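4. Returning to a saved game after a long break

4.1 Setting and materials

The second study looked at what players do when they load a save file they have not touched for several months. Earlier work on interruption in games has mostly dealt with short pauses, where the player puts the controller down to answer the door and picks it up again. Long breaks are harder to study in a lab, and most of what is written about them comes from forum posts and reviews. We wanted log data from players at home, on their own save files, with no instruction from us about how to play.

Two games were used. Skovarov is a single-player role-playing game with an open map, a written quest journal and a large set of abilities mapped to button combinations. Reisinger is a turn-based strategy game in which a campaign is played as a chain of separate missions. Both allow manual saving at almost any point. Neither shows a recap when a file is loaded, although Skovarov's journal keeps the text of each quest step.

Participants were recruited through a mailing list kept by the games lab at Jundmont and through notices in libraries and game shops in Orndale. We received 300 responses to the screening form and accepted 120 people who owned one of the two games, had an unfinished save file and had not loaded it since January. Each installed a small logging tool that recorded menu openings, map use, save events and deaths. The tool did not record voice or screen. It was withdrawn on 29/11/2018, and sessions still open at that point were left out of the analysis.
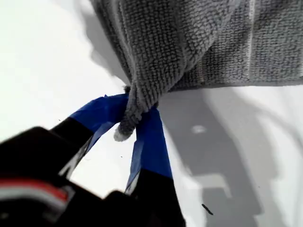
Figure 3. Two-fingered gripper, tips wrapped in blue tape, holding a pinch of grey towel.

4.2 Coding of sessions

The logs gave us nearly 700 sessions. A session was counted from the moment a file was loaded until the player quit to the title screen or left the game idle long enough for the console to dim. We coded only the opening part of each player's first session in full, and used automatic counts for the remainder.

Opening behaviour was sorted into six categories: reading (journal, mission text or help pages), checking (inventory, ability lists, party screens), wandering, practising, resuming and restarting. Practising meant using abilities or issuing orders where there was nothing to gain, such as swinging at a fence in Skovarov or moving units back and forth behind the line in Reisinger. Resuming meant heading directly for the current objective. Restarting meant starting a new file or going back to a much earlier save.

The two coders worked separately and then went through their disagreements together. Most of these were over wandering and practising, which look alike in a log when the player is both moving and pressing attack. We settled on coding such stretches as practising if an ability was used more than once in the same spot. This probably overstates practising a little in Skovarov, where some players press the jump button constantly while walking.

Participants also filled in a short diary after each session. They were asked what they remembered about the story, what they remembered about the controls, and whether they had looked anything up outside the game.

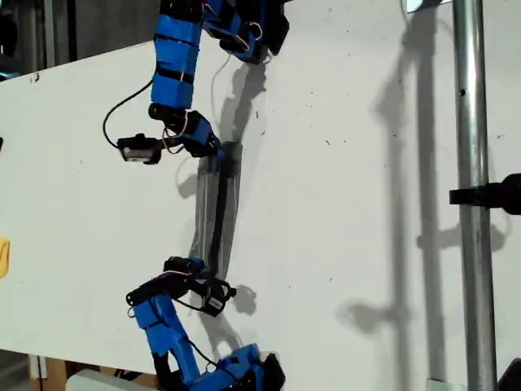
4.3 Results for the opening session

The most common first action in both games was checking. Players opened the inventory or unit list before they opened the journal, and many closed it again within moments without changing anything. In the diaries several described this as trying to work out what sort of character they had been building. One wrote that the bag was full of flowers and there was no telling what they had been for.

Reading came later and was often partial. In Skovarov, players tended to read the current quest step and skip the steps before it, so they knew where to go but not why. Those who scrolled back through the full journal were less likely to restart. We can't say from this that reading prevented restarting, as the more patient players may simply do both.

Controls were forgotten more often than story. Diary entries from Skovarov players mention the ability combinations again and again, and deaths were concentrated in the first fight after loading. Players who had saved in a town had time to practise before that fight. Players who had saved in front of a boss door did not, and some of them backtracked a long way to find weaker enemies. A few gave up on the file at this point and did not load it again.

Reisinger players had an easier time. A mission in progress was often abandoned and started over from its first turn, which cost little and brought back the orders menu one item at a time. Mission restarts of this kind were not counted as restarting in our scheme, although some players used the word in their diaries.

Outside help was used in both groups. Wikis were favoured for controls and items, and video summaries for story. Several players stopped watching a summary when it went past the point they had reached.
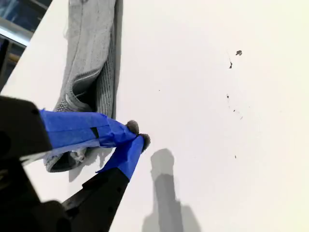

4.4 Limitations

All participants agreed to come back to their game, and people who would never have done so are missing from the sample. Some had been meaning to return for a while and treated the study as a nudge. The length of the break was taken from the file date, which is wrong for anyone who had moved a save between consoles. We found a handful of these through the diaries and removed them, but there may be others.

The logging tool added a short delay when a file was loaded. Two diary entries mention it, and neither player seems to have changed what they did next. We also have no measure of how skilled the players were before the break, so slow recovery and low skill can't be separated in the fight data.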